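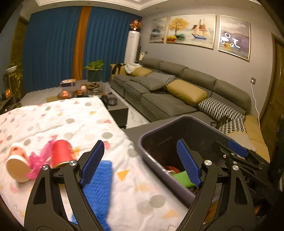
Hiu-tung Fang would have preferred a longer trial, and told the meeting that a month spent in furnished homes was too short to settle which of the two grippers deserved the larger order. The objection has been entered in the published summary of the Lunel comparison, which was released in November and sets out how the Tidard and Plellarano hand-held models performed during household tidying work.

The comparison was arranged by the Henriques laboratory in order to choose a single gripper for its next round of recordings. Both models are held and worked by a person, and both carry a camera close to the jaws. The movements recorded in this way are later used to teach robot arms to carry out the same tasks. The laboratory had used the Tidard model for its earlier work in kitchens and wished to know whether a change was justified before further equipment was bought.

A total of 800 recordings were made, divided equally between the two models. Each operator worked with both and changed over at midday. The tasks included clearing a table, folding small cloths, putting cups upright and placing light rubbish in a bin. A recording was accepted only if the task had been completed, the camera had kept the object in view during the approach, and the opening of the jaws had been measured throughout.

The Plellarano model produced the higher share of accepted recordings, at 95 per cent. The summary attributes this result chiefly to its measurement of the jaw opening, which remained steady over long sessions. The Tidard model needed to be set to zero more often, and a number of its recordings were rejected for that cause alone. It was, however, the lighter of the two in use, and operators reported less strain in the wrist by the end of the afternoon.

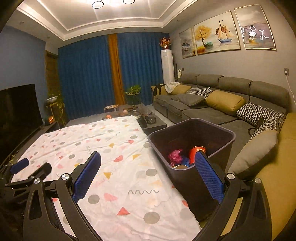 Contact pads were treated as a separate question. The laboratory had asked whether a softer pad would improve the handling of thin and slippery items, and operators were invited to record every case in which an object moved after the jaws had closed. Textured blue pads such as those working beside the bin are well suited to cups and other firm objects, according to the summary, but a crumpled plastic bag of the sort lying inside it remains a hard case for any flat surface. Bags tended to fold away from the pad or to cling to it after release. The softer pad reduced the first difficulty and made the second worse. No change of pad is therefore recommended for the present, although the matter will be looked at again when a new material becomes available from the supplier.

The position of the camera also received attention. A wide view helps those who later check the recordings, as it allows them to see where the operator is standing in relation to the furniture. It also takes in ceiling lights and polished surfaces, and the summary notes that glare led to some loss of detail in rooms with glossy floors. Operators have been asked to lock the exposure at the start of each session. The written instructions will be amended accordingly.

Vaughn Ostrowski, presenting the results at Lunel, said that the difference between the models was smaller than had been expected and that training had mattered a good deal. Recordings made in the first days were rejected more often with either gripper. He added that the laboratory would in future set aside 200 practice recordings before any comparison began, and that these would be left out of the final figures.

The summary recommends that the Plellarano model be adopted for household work and that the Tidard model be kept in service for kitchens, where sessions are shorter. Spare pads and pivot screws for both will continue to be held at Lunel. Operators who already hold a Tidard gripper are not required to return it, but should check the zero setting before each task and note the reading on the session sheet.

A second stage, in which recordings from each model will be used to train the same robot arm, has been approved in principle. Fang's request for a longer period of testing will be considered when the timetable for that stage is drawn up. Laboratories wishing to lend a room or an operator may apply to the Henriques office in writing.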